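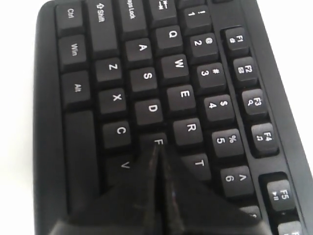
The Ctrl and Shift end of the keyboard

February - from the Fullham desk diary
4 min read

Still on the Kondon antenna, and I had really hoped to be writing about something else by now. It's a plain monopole on top of a metal box, 300 MHz, the kind of thing you'd give to a student on a slow afternoon, and I've spent most of this month going in circles with it. The pattern looks lovely. The input impedance jumps every time I touch the mesh, and since the whole job is to hand over a matching network, a lovely pattern doesn't get me very far.

So this morning I did what I should have done at the start and threw the CAD import away. All of it! The file from the Hsu people has every screw hole and every rounded corner in it, plus a tiny raised logo on the lid (a logo, at a wavelength of one meter), and the mesher in Breltura was doing its faithful best to follow every curve. That came to 3895 unknowns, and most of them were sitting on details the wave doesn't care about at all. I drew the box again by hand as six flat plates, put the rod on top as a wire and attached it to the lid with the proper junction. 1287 unknowns. It solved before I got back with my coffee.
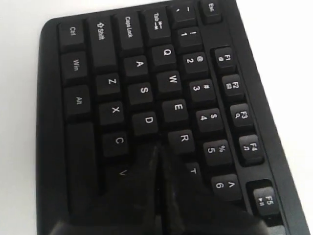
And the impedance was still moving, but a lot less, so at least I knew I was looking in the right place. I sat there changing one thing at a time and writing each result down on paper, which I'm terrible at. Normally I change three things, get a better number, and then have no clue which of the three did it. Finer plates on the sides of the box did nothing. Finer plates on the bottom did nothing. Splitting the lid around the foot of the rod moved the reactance by a good few ohms, and splitting it again moved it some more, though not as far.

That made sense once I stopped being annoyed. The current spreads out from the base of the rod in every direction, and close in it's changing fast over a short distance. My lid was one big square with the rod planted in the middle, so I was asking a single smooth patch to follow something that isn't smooth there. The rest of the box can stay as coarse as you like. I made a ring of small plates around the feed, then a bigger ring, and left the rest alone.

I also had the feed gap wrong - I'd copied it over from an old 900 MHz job without a thought, and it was far too short for the wire radius I'm using now. Two mistakes leaning on each other. I wrote to Breltura support about it before lunch, mostly to ask whether the gap should be tied to the radius or to the wavelength.
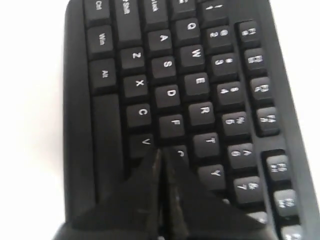
Support's answer was that I should keep the gap close to the wire diameter to begin with, then double it and see if the result cares, and if it does care, to go and look at the real connector before touching the mesh again. They also asked why I wasn't using the symmetry plane. Fair question. I had switched it off back in the CAD version on account of that logo, and then never switched it on again.

I did feel a bit silly. Anyway, with symmetry on I had room to be greedy, so for a last check I put most of the detail back (rounded corners yes, logo no) and ran it as a big model, 3163 unknowns on the half. The resistance agreed with my six-plate box to within an ohm across the band. The reactance was off by a little more at the top end, which I can live with, and the matching network won't notice.

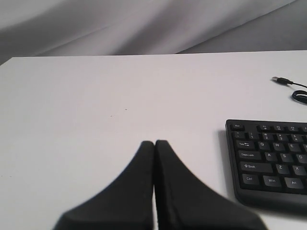 After lunch I started on the cable. The coax comes out of the bottom of the box and I've been ignoring it, but the box is small compared to the wavelength, so there's bound to be current running down the outside of the shield. I hung a half-meter wire off the bottom plate just to see. Well, the pattern tipped and the resistance dropped, so the cable is part of the antenna whether Hsu wants it to be or not. I need to ask them how long it is in the real thing and where it goes. If the answer is "it depends on the customer" I'm going to suggest a ferrite and run both cases, with and without.

Things to do tomorrow: send the question about the cable, save the six-plate model under a name I'll recognize, clean up the frequency list (I've got the same point in there twice), and find the notes on the old 900 MHz job in case that one has the wrong gap too. I have a feeling it does.

It's past six and the sweep with the long cable is still running. I'll leave it on and read the numbers in the morning.

Recent entries
- Why my dipole was resonating too low
- Fullham to Kondon and back with a box of connectors
- Wire or thin plate? A long afternoon
- Loss in the dielectric, part two
- Tidying up the Breltura project folder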